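Assefa job: Ebihara or stick with the caretaker?

cornerflag_dan
26/05/2020
So the local paper has Mio Ebihara down to the last 2 for the Assefa job. I'm all for it, I really am. She took Brerkusero from the bottom of the table to the playoffs on pretty much no money, and they were fun to watch too! Get her signed before Curkico wake up.

Offside Olive
Fun to watch? Did you see them away at Curkico in December? Nine players behind the ball and hoofing it. I sat through the whole thing in sleet and I want my evening back.

cornerflag_dan
They were down to ten for most of that one, come on.

tenbobwing
I'm with Olive on this. Good coach, wrong club. She needs a couple of years to build a side and our board gives people 12 games if they're lucky. Look what they did to the last guy (who I didn't even like).

Offside Olive
Thank you. And she walked out on Cirkinus halfway through a season, which everybody seems to have forgotten.

mudlark
She didn't walk, they sold her two best forwards and then asked her to take a pay cut. I'd have gone too. Anyway I've had more than 100 messages in the family group chat over this and my brother has her name on a scarf already, so I hope it happens or he's going to be unbearable.

tenbobwing
What scarf, where's he getting scarves?

mudlark
Made it himself, it's awful. Back later.

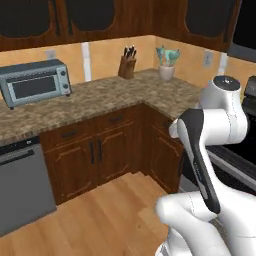
granite counter and toaster oven

cornerflag_dan
Any word on who she'd bring as assistant? If it's the guy from Brerkusero then our set pieces might finally be worth watching.

Offside Olive
If it's him I'll take back half of what I said. Half.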